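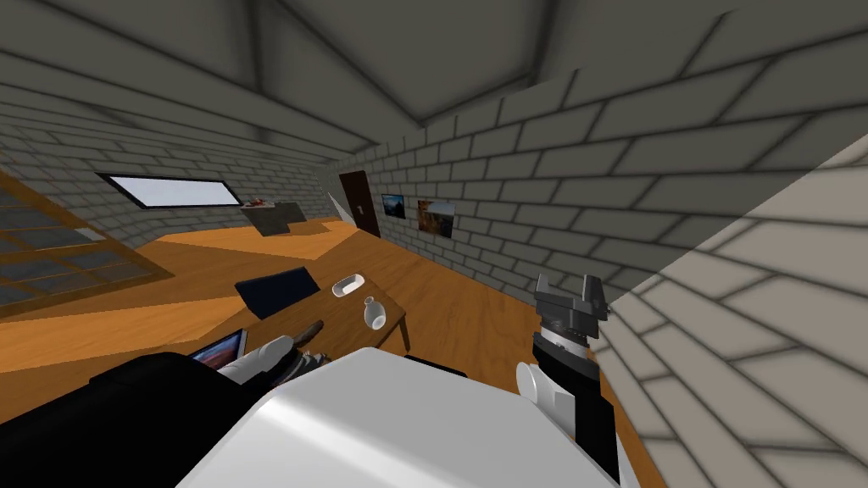

Home Checklists Incident follow-up Simulation Archive

Checklist 11: Return to service after an unplanned arm stop
Cell: attic room, simulated
Robot: Driva two-arm base
Control build: Salgado
Inspector: Simão Paiva
Month: June

Background

During a table-handling run the right arm stopped with a joint torque fault on the forearm. The left arm did not receive the stop and kept executing its queue until the session watchdog expired, 26 seconds later. Both arms are required to stop together. The fault is classed as a safety matter even though it occurred in simulation, as the stop logic is the same code that ships to the physical cell at Ilby.

Marking: OK, NOT OK, N/A. An item marked NOT OK needs a comment and an owner.

Section A. Before power-on

A1. Fault log exported and stored with the run. OK
Comment: Log is complete up to the watchdog event. Time stamps on the left arm controller run ahead of the right by one cycle. Not considered a cause.

A2. Scene file matches the approved revision. OK

A3. Collision shapes loaded for walls, table and door. NOT OK
Comment: The brick wall on the right side loaded with its visual mesh only. The planner therefore treated the space beside the right arm as free. Owner: scene maintenance.

A4. Collision shapes loaded for tabletop objects. OK
Comment: Dish and vase both present. The dish uses a convex hull and is slightly larger to the planner than it looks.

A5. Speed limit set to inspection value. OK

Section B. Right arm

B1. Arm parked with gripper up, fingers open. OK

B2. Clearance to wall at park, 68 mm minimum. NOT OK
Comment: Could not be verified by the distance monitor while A3 is open. By eye the arm stands close to the brickwork. Do not sign on a visual estimate. Repeat once the collision mesh is in.

B3. Forearm torque reads within band at rest. OK

B4. Torque fault reproduced on command. OK
Comment: Reproduced on the first attempt by driving the forearm outward at inspection speed. The joint loads up against a contact that the planner does not know about – the physics engine has its own copy of the wall, and that copy is solid. This accounts for the original fault.

B5. Fault clears only by manual reset. OK

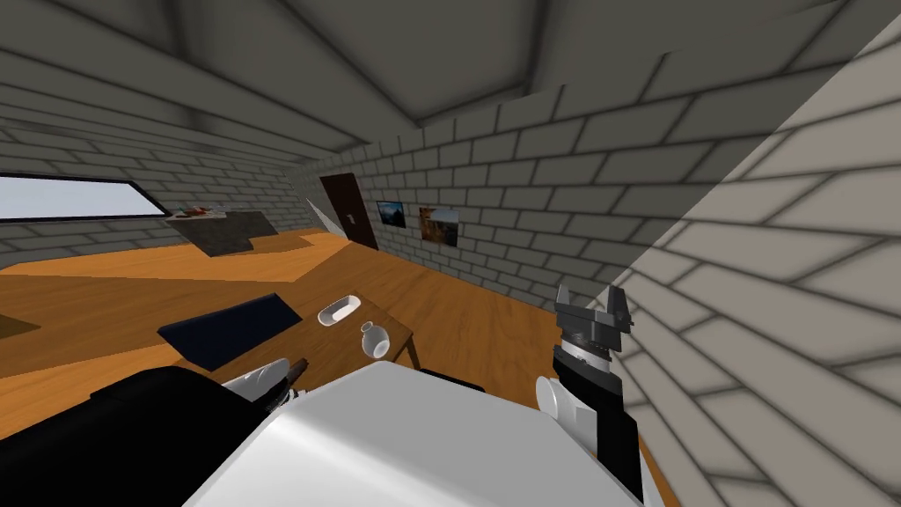

B6. After reset, arm holds position and waits for a new command. NOT OK
Comment: The arm holds, but the interrupted command remains in the buffer and is offered again when the next one is sent. Operators could accept it by mistake. Buffer must be flushed at reset. Owner: control.

Section C. Left arm

C1. Gripper holds its object through a stop. OK
Comment: Tested with the brown handle-shaped part. Grip force stayed constant.

C2. Stop signal from right arm received. NOT OK
Comment: Signal is sent but discarded. The Salgado build expects a heartbeat counter that rolls over at 2000. The left controller does not roll over, so every message past that value is rejected as stale. Short runs never reach it, which is why earlier checks passed.

C3. Stop signal from operator received. OK
Comment: Uses a separate channel. Tested with the counter below and above the limit.

C4. Watchdog expires and stops the arm. OK
Comment: Works as specified. The specified time is too long for a shared table and should be reviewed.

Section D. Shared workspace

D1. Table pose matches the robot's estimate. OK

D2. Exclusion zone between arms active. OK
Comment: Active, but it is computed from planned positions and not measured ones. With one arm faulted, the zone is wrong until the next plan. Raised as a separate item.

D3. Route to the door clear for base retreat. N/A
Comment: Base motion was locked for this inspection.

Section E. Release

E1. All NOT OK items have an owner. NOT OK
Comment: C2 is waiting on a decision between us and Clolano, who supplied the left controller firmware.

E2. Corrective changes tested over a long run. NOT OK
Comment: The test must pass the counter limit at least twice, with a forced right arm fault after each rollover.

E3. Cell released. NOT OK

Restrictions until release: single-arm runs only, inspection speed, operator stop within reach. The same restrictions apply to the physical cell at Ilby. Repeat Sections B, C and E in full after the firmware change – partial repeats will not be accepted.

Checked by: Simão Paiva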